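Can Machines Do the Chores Yet?
A report on household and shop-floor tasks

Final project report, Department of Applied Technology, Ninville
Submitted March 12, 2018

1. Purpose of the report

The project was set up to answer a plain question: how far can present-day machines be trusted with the small, repeated jobs that fill a home or the back of a shop? Washing machines and dishwashers have been in use for decades, but the work on either side of them is still done by hand. Somebody sorts the clothes, carries them, loads the drum, empties it and folds what comes out. The same is true of a stockroom, where goods may arrive on a conveyor and still be unpacked one item at a time.

The report is limited to tidying, sorting and folding. Cooking, floor cleaning and care work were left out at the planning stage, as each would need a study of its own.

2. Method

A trial plan was drawn up in July and agreed with the supervisor before any work began. Two chores were chosen. The first, called the clearing task, required small household items to be picked up from a table and placed in a container. The second, called the cloth task, required a single piece of fabric to be picked up, spread flat and folded once.

In all, 156 attempts were recorded. An attempt was counted as complete only if the chore was finished without a person touching the objects or the machine. Attempts that ended with an item dropped outside the working area were marked as incomplete, even where the rest of the chore had been done well. Time was noted but was not used to decide the result.

The control software was Moveck, supplied to the department under a teaching licence. Results were entered on paper sheets and copied afterwards into a shared spreadsheet. Two sheets were found to carry the wrong task heading and were corrected against the log kept by the software.

3. Results

Of the 156 attempts, 101 were complete. The clearing task accounted for most of these. Rigid items with an open top were handled well, and a cup could usually be gripped by the rim on the first approach. Shallow trays and bowls gave more trouble. When the fingers came down at a slight angle, the item tended to slide away – a fault that was reduced, though not removed, by slowing the final part of the movement.

The cloth task was much weaker. A cloth has no fixed shape, and the machine had to decide afresh each time where its edges were. In many attempts it took hold of a fold in the middle and lifted the whole piece as a bundle. Spreading it flat was the stage at which most attempts failed. Once a cloth was flat, the fold itself was often carried out correctly.

Clear containers also caused difficulty. The position of a transparent wall was judged less reliably than that of a coloured one, and the machine sometimes stopped above the rim as if no opening had been found.

4. Objects and layout

Items were placed by hand before each attempt. The layout was varied so that a movement learned for one position could not simply be repeated.

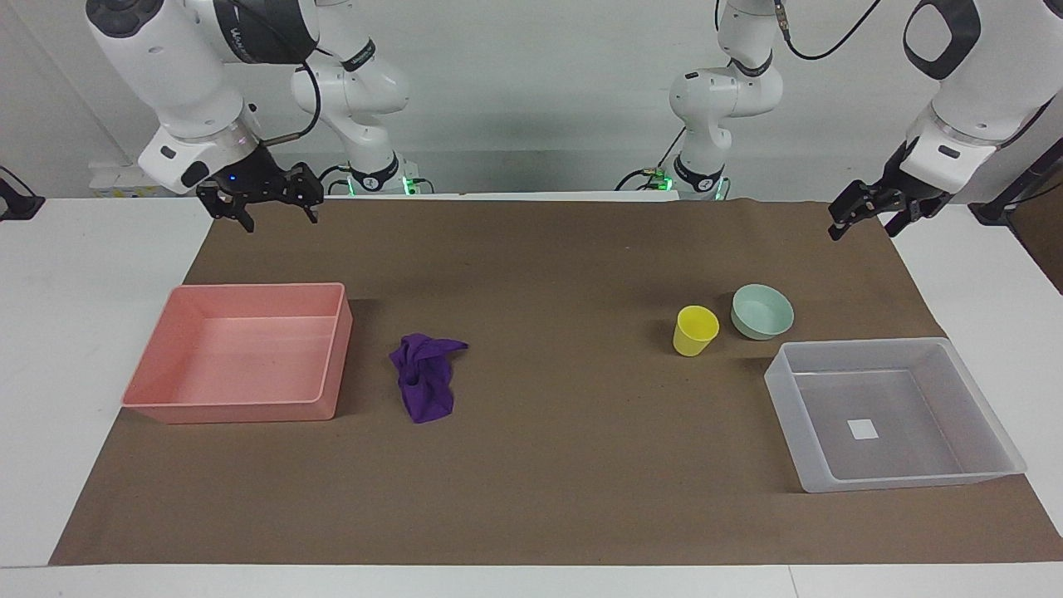
Figure 1. Tray, cloth, cup, bowl and clear bin on the paper mat, with both grippers above the table.

The choice of objects was meant to reflect an ordinary home. Plain colours were preferred for ease of recording, and it is accepted that patterned fabric or glassware might have led to different results.

5. Comparison with shop-floor work

A visit was made to the packing hall of Simard, where cartons are filled by hand beside a Skuton conveyor line. Staff there regard loose and soft goods as the hardest to automate, which agrees with the findings in section 3. The hall does have certain advantages over a home: the goods are known in advance, the lighting does not change and the floor is kept clear.

6. Findings and further work

Machines of the kind studied can carry out simple clearing work on a prepared table, at a slow pace and with a person close by. They are not ready to be left alone with laundry. It is recommended that a later project repeat the cloth task with fabrics of several weights, and that clear containers be tested separately with a coloured band fixed around the rim.

The result sheets and the corrected spreadsheet are held by the department and may be consulted on request.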